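12 shares · 4 comments

Bricks on the floor, baskets on the wall: a morning with Deisy Villanueva

By Idris Phillips
9/4/22

First thing she says is mind your feet. Fair enough. Anyone who has lived with big toy bricks knows what one does to a bare heel at six in the morning.

Deisy Villanueva sorts, cleans and passes on building bricks for the Pomard toy library. Has done for 10 years, first out of a spare bedroom in Coltberg, now out of a rented unit on Marchetti Lane. The kettle is by the door. We talked standing up, mostly, as she was between deliveries and I was late.

I ask how it started. "A bin bag," she says. "My sister's two had outgrown them and she was going to take the lot to the tip. I said give them here. Then people heard."

People did hear. The library now lends to over 100 families, and most of them ask for bricks before they ask for anything else. The chunky sort, for little hands. She likes them better than the small ones. Easier to wash, easier to find, and a two year old can get them apart without shouting for help.

So does she sort by colour? She pulls a face.

"Everyone thinks colour. Colour looks lovely for a day. But a child doesn't go looking for green, they go looking for a long one, or a flat one. I tip them out and look at shape."

Tipping out is the whole method, as far as I can tell. No trays, no table. Onto the concrete they go, paint marks and all, and she works from there. Lime green, orange, a brown one, a flat light blue plate with its eight studs. And the see-through green, which she says is the one that gets argued over.
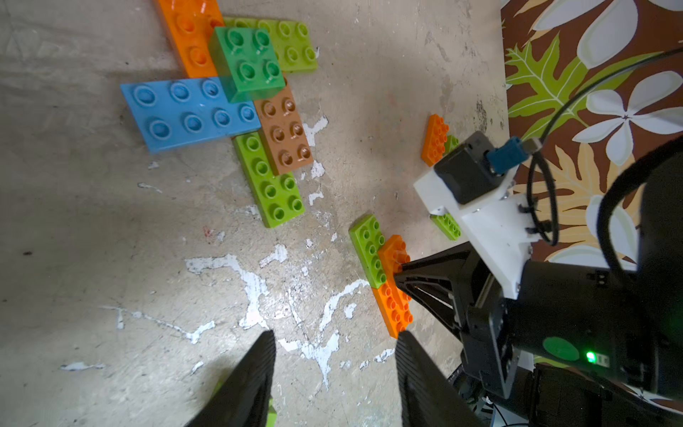 Idris, you should say that the see-through ones scratch worse than the rest, Deisy added by text the same evening, so please nobody put them through the dishwasher. Noted. Lukewarm water and a bit of washing up liquid, she says, and an old toothbrush for the studs. Dry them stud side down on a towel overnight.

Back to the morning. I wanted to know about the walls, becuase you can't not look at them. Dark brown paper, huge pale flowers, ferns, bright green leaves. Not what you expect over a concrete floor.

"End of a roll," she says. "Well, end of two rolls. It was that or bare board, and I'm in here all day — I wanted something to look at." She found it in the clearance bin at Fosow and cut it herself. Doesn't claim to have matched the pattern everywhere.

The baskets she is prouder of. White wire, black wire, hung up so the floor stays free for the bricks. The long black one has five compartments and she was firm with me about that one: odds and ends go in it, never bricks. Things that turn up in the bag and don't belong. She goes through it every few weeks and tries to find out where they came from.

Does she ever fill them all? "No. If a basket's full I've stopped dealing with it. I want to see the bottom."

It's a good rule. I have gone home and looked at my own shelves and not enjoyed it.

What about missing pieces, I ask, do parents worry? They do, she says, they ring up quite upset. A mum last winter offered to pay for one orange brick. Deisy told her to keep her money and look under the sofa. It was under the car seat in the end.

"It's bricks. You lose some. Somebody else brings back two that were never ours, so it evens out."

Each family gets a drawstring bag and keeps it for 20 days, longer if they ask. She weighs the bags now. Quicker than going through them peice by piece, and close enough.

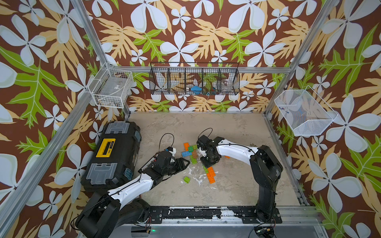

Wire baskets up on the flowered walls, bricks down on the floor.

Before I go she wants it mentioned that they are short of flat plates. Long ones especially. Bricks they have, plates they don't, and without a plate a small child's tower goes over and that's the end of the game for the afternoon. So if you have any in the loft, she'd like them. Any colour, she really doesn't mind.

New bags go out in October. Drop-offs at the Marchetti Lane door, mornings only, knock loud.

4 comments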